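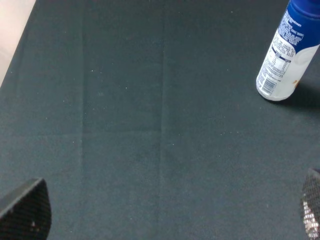
Photo: tealeafandtwine / Stirkora Sewing Forum

Lint on dark felt, and that stubborn middle crease

tealeafandtwine
Hello all, I'm hoping for some kind words and some sense. I've bought a good big piece of dark teal felty cloth from Zarei to make a cover for my mum's card table, and I do love the colour, but my goodness it shows every speck. It came folded and the crease down the middle is still there after two evenings laid flat. I've got until April, when her whist friends come over, so there's no great panic. Do I wash it before cutting? The label only says "mixed fibres", which could mean anything at all.
Posted January 2024 | 14 replies | Share

bobbin_along
Lovely shade! Please don't wash it yet, though. I put a mixed felt through on cool once, thinking I was being ever so careful, and it came out thick as a doormat and a good hand's width shorter. Steam is your friend. Iron held just over the cloth, a damp tea towel in between, then leave it alone until it has cooled. I know it's tempting to pick it up and look, I always do, and then I've put a new wrinkle in it.

hemlocke
I'm going to disagree with bobbin, nicely I hope. If it's going on a card table it will get tea on it sooner or later, and I'd much sooner it shrank now than after all that hemming. Cut a small square from a corner, draw round it on paper, wash it and see. If it still matches the paper, wash the lot.

bobbin_along
The square is a good idea, I'll give you that. I'd still sponge tea off and never let the thing near a machine. My gran's card cloth lasted 20 years on a damp flannel and a firm word.

marrowfat
For the lint, a clothes brush, always in the same direction. Sticky rollers are fine on a coat but they lifted the surface on mine and it went bobbly within a month. I had a Sunix roller and ended up keeping it for the car seats.

hemlocke
Rubber glove, slightly damp! Stroke it across and the bits roll up into a little sausage. Much cheaper than a brush.

marrowfat
Cheaper, yes, but it drags if the pile is soft. Try it on the back first, tealeaf.

tealeafandtwine
Thank you all so much, I feel a great deal calmer. I've cut a square from the corner (it hurt) and drawn round it, and it's going in with the towels tonight. I'll steam the crease afterwards whichever way it goes. Does anyone hem felt, or do you leave the edge raw? Mum would like a fringe but I'm not sure I've the patience.

bobbin_along
Raw edge, pinking shears, and tell her the fringe is coming next year.

Views: 3072 | Shares: 2

Related threads
Drirkance steam irons: worth the money?
Which chalk shows up on dark cloth?
Fitting a cover to a folding table
Moth holes in an old wool blanket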